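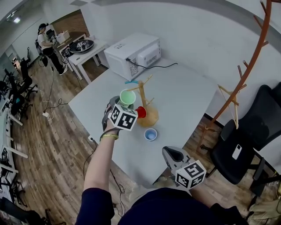
Breadcrumb: Workshop > Tips > Clubs and Competitions > Mug tree round

The mug tree is where most student teams lose their Wednesday evenings. On paper it is the gentlest round in the Gradholm household challenge: a few cups, a wooden tree, get the one onto the other. Then you try it with a gripper in each hand and discover how much your fingers were doing on your behalf for all those years. Our club, Inura, has been at it since May, and what follows is everything we have written on the back of the cupboard door, tidied up and with the swearing taken out. Start with one cup on a low peg, like the red one, and go for the next only when that one is hanging happily. The green cup near the left arm of the tree is the stage at which people stop talking.

Setting out the table

Use a plain table with space on all sides of the tree. The Volla rulebook lets you put the tree wherever you like, and new teams always put it at the back, where it looks smart and can't be reached.

Pick cups in different colours. You will be watching your recordings later, at an hour when all white cups are the same white cup, and it is a great comfort to be able to say "the red one" and be understood.

Start some cups upright and at least one on its side. An upright cup is good manners on the part of the cup, and you can't rely on it.

If your tree has a light base, put a square of rubber shelf liner under it. Ours cost less than a sandwich and has won us more points than the new software.

Picking up

Take the cup by the rim, one jaw in and one jaw out, well away from the handle if it has one. The handle has a job to do later.

Squeeze until the cup stops slipping and then leave it alone. Beginners squeeze as if the cup owed them money. We broke 17 in the first term, and the charity shop on the corner now greets us by name.

Lift a little, pause, then move. The pause feels silly and takes half a second. It also gives you a clean place to cut the recording, which whoever is doing the cutting will appreciate.

Keep the marker cubes facing outwards where the cameras can find them. If you wrap your wrist round to see better, you can see better and the tracking can't see at all. Lean your whole body over instead. You will look like somebody icing a wedding cake, and that's fine.

Hanging

Low pegs first. A tree filled from the top down becomes a tree you can't get your jaws into.

Alternate sides. Two heavy cups on the left and none on the right is how we learned about the shelf liner.

Come in along the line of the peg, not from above it. If you've missed, back straight out the way you came. Wiggling has never once helped, though I still do it - we all still do it.

Let go slowly. The cup will swing a bit and settle. Opening the jaws with a flourish gets you a flourish and then a dustpan.

Practising without going mad

Do sets of 30, then stop and have tea out of a cup that is not part of the exercise. (Mark that cup. Put tape on it. We have had disputes.)

Throw nothing away. Our Kulkarni folder holds 1,665 attempts, and when we went through it properly only 702 were good enough to train on. That was a long weekend. But the bad ones taught us more about where the peg was than the good ones did, so they have been kept, in a subfolder with a rude name.

Swap operators every half hour. Arms get tired before their owners notice, and the robot will faithfully learn to droop.

Write down which hand did what. If you change hands halfway through the evening and tell no one, you have recorded two different tasks and will spend the following meeting wondering why the arm hesitates at the tree like a guest who has forgotten the host's name.

Roll up your sleeves if they are long and floppy. One of our best runs was ended by a cardigan.

Cables: tape them down before you start. You'll all say you'll remember they are there.

On the day

Bring your own cups if the rules allow it and a spare set of whatever the organisers say they will provide. Bring the liner. Bring a cloth, as greasy rims are a menace and the pasties at Gradholm are very good.

Ask the judges whether a cup hanging by its rim counts as hung. Last year it did in the morning and didn't after lunch.

More in Clubs and Competitions

Folding a tea towel with two grippers
Which tapes come off a desk afterwards
Sorting the cutlery drawer: notes from the Volla heats
Labelling your recordings so that someone else can read them
Cheap shelf liner, tested
Getting a lid back on a jar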